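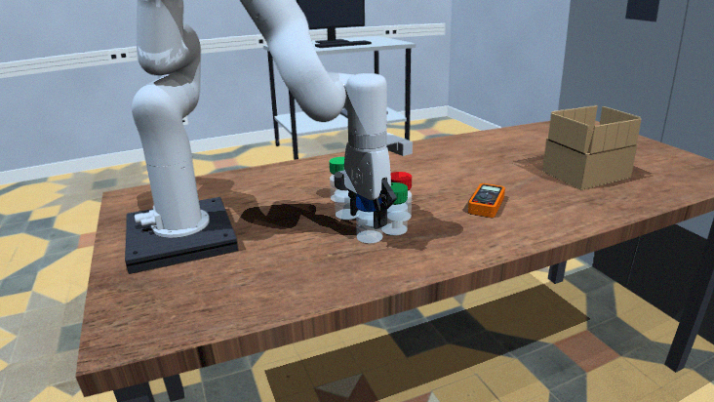

Tài Tôn has a cold and a deadline, so we do this fast. Ten past eight in the morning, his kitchen, me on the phone with a bad line. He runs the demonstration side at Wendar, a small outfit that teaches robot arms to pick things up in simulation before anyone lets them near a real bench. The current job is called Carden. It's jars.

"Jars, yes. Everyone laughs. You try it."

The work, as he tells it: a person sits at a desk with a hand controller and drives a simulated arm. Reach, close, lift, put down. Every run is saved with the views from several cameras and every joint position. Do it enough times and the learning system has something to copy. Carden wants 300 good runs for the first round. When we spoke they had more than 50.

"Which sounds slow. It is slow. We throw a lot away."

Why throw them away? He coughs for a bit. Some are plain failures, jar goes over, operator swears, next. Those are easy. The harder ones are runs that succeed in an ugly way. The operator wobbles, changes their mind, comes in from the far side, gets the jar anyway. "Do you keep it? I used to say yes. A jar is a jar. Then the model learned to wobble."

So now there's a rule. Two people look at each run and if either of them winces it's out. "Wince is the technical term."
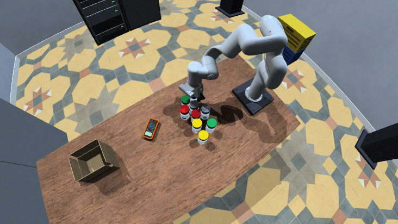
The Carden table from the room camera, with the jars grouped between the meter and the arm.

I ask about the layout. Jars packed close together, lids in different colours, a multimeter lying about, an open box. Is all that on purpose?

"The jars close together, very much on purpose. A jar on its own, a child could script that. You want the fingers to have to find a gap." The meter and the box are what he calls furniture. Things the system ought to learn to leave alone. The positions get shuffled between runs, within limits, and the floor and walls can be swapped as well. He's not fond of the floor. "Zul picked the tiles. Ask him."

So I did, later, on a separate call. Zulkifli Subramaniam builds the rooms. He is unrepentant.

"A plain grey floor is a lie. Real places have ugly floors. If the model falls over because of some octagons I want to know that now, not when a customer's moved it into their canteen."

He also does the lighting, and this is the part he wants to talk about. Shadows. The arm throws a big one over the wood, and where it lands on a lid the lid turns into two colours. People looking at it know straight away that it's one lid. The early model didn't.

"It saw an edge and thought, ah, two things. So it aimed at the half it liked." He laughs at this for some time. They could have turned the shadows off, it's one tick box. They talked about it for 12 minutes and left them on. 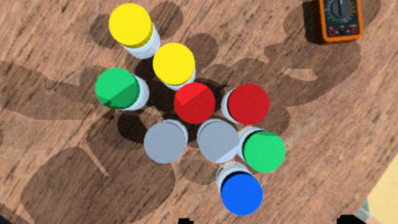

Looking down on the cluster. The shadow edges fall straight across a green lid and a red one.

Back to Tài. I want to know about the operators. There are only 2 at the moment, both part time, both paid by the hour and not by the run. He's firm on that. At Clirari, where he worked before, it was by the run, and you got what you'd expect. Quick grabs, always the nearest jar, always the same approach. "Hundreds of examples of one thing. Useless, but the spreadsheet looked lovely."

Now the operator is told which lid to go for. Blue, say, or the yellow one at the back. They can't choose the easy one. They can take as long as they like, though a long pause gets trimmed out afterwards, as the model will happily learn to sit and do nothing.

Is it dull? Long silence, I think he's blowing his nose.

"The first hour is fun. Then it's dull. Then about the third hour you get strangely good and you start doing it too well, all the runs look the same, and I have to send you home."

He does sessions himself when they're short. Says he sees lids in his sleep.

The downward view is the one he trusts most. From the side a crowded group hides half of itself; from over the top you get circles, and some of the jar bodies, and the tips of the gripper at the bottom of the picture. The trouble is how close it gets. Jars drop off the edges and the model has to cope with bits of them.

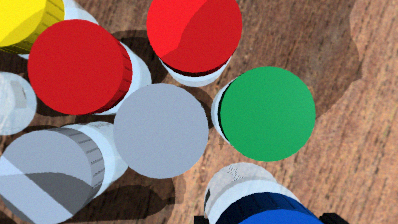
Closer in, with a gripper part either side of the blue lid.

"Look at that one, how tight it is between the reds. I'd not fancy it." Would the model? "It'd have a go. It has no fear at all, thats the problem."

Does any of it carry over to a real arm? Both men go careful here. Zulkifli says the gripping does, more or less, the judging of distance less so. Clear plastic is hard. Tài says ask again in September, when the same task goes onto a bench at Zelenák, who are lending them the space. Real jars, real lids. He's bought some already and they're in his hall, his wife has started keeping rice in them.

And after jars? He's got a list. Bags are on it. He doesn't want to talk about bags.

"Somebody's at the door. Was that enough? Send me the qoutes before you print it."

I sent them. He changed one word.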